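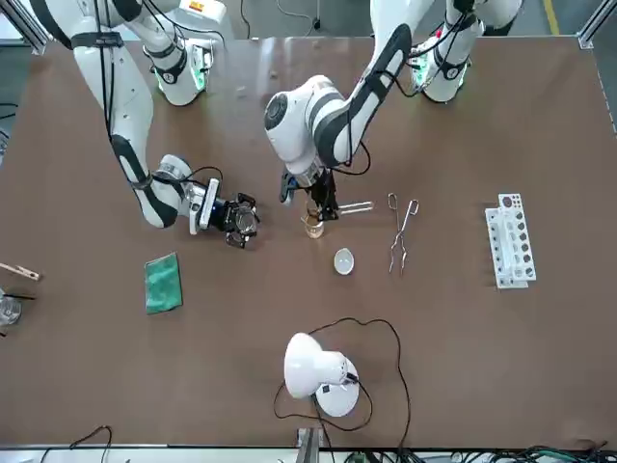 From: Yufang Qian
To: bench-practice list
Date: Nov 30, 2021
Subject: Re: Evaporating dishes, watch glasses and the order of setup

Iulian Costache wrote:

> We are rewriting the setup sheet for the salt recovery exercise and I would like to settle two points before it goes to Warrick for printing.
>
> 1. Does the watch glass go on the dish from the start, or only once the volume is down? The old Shemweta sheet says from the start. The Tanddale one doesn't mention a watch glass at all.
>
> 2. Is there any reason to keep the stirring rod on the list? Half the groups leave it standing in the beaker and then knock the beaker over.
>
> Also, we have 12 sets to fill and I am short of tongs. Are the Graline ones any good?

Iulian,

On 1: leave it off at first. A full cover with the convex side down slows evaporation a great deal, and condensate runs back into the dish. We put it on when crystals show at the rim and spattering starts. If the glass is a close fit, set it slightly off center so there is a gap for vapor. Rinse the underside back into the dish before the final drying if you want a mass worth reporting.

On 2: keep the rod. It is needed for the transfer. Hold it across the lip of the beaker, lower end against the wall of the dish, and pour down it. The fault in the old sheet is that it never says where the rod goes afterward. Ours now reads "lay the rod on the watch glass until needed", which uses something already on the bench. A 5 inch rod is long enough for the small beakers – anything longer makes them top-heavy if it does get left in.

Tongs: the Graline pairs are fine for porcelain dishes. Check that the curved tips meet when closed. We sent back two pairs where they crossed. The Vadeck ones are better finished, but the loops are tight for anyone wearing heat gloves.

Layout, as Ewan has it on our sheet:

- beaker and dish next to each other, with no gap to carry liquid across
- tongs flat, loops toward the user
- test tube rack off to the side, empty until the filtrate check

Caroline Rugemalira wants the rack dropped for the short version. I would keep it. The silver nitrate test is the only part of the exercise where they find out whether the washing was adequate.

I can send our sheet as plain text. The dish masses on page 2 still need redoing for the new batch, so ignore those.

Yufang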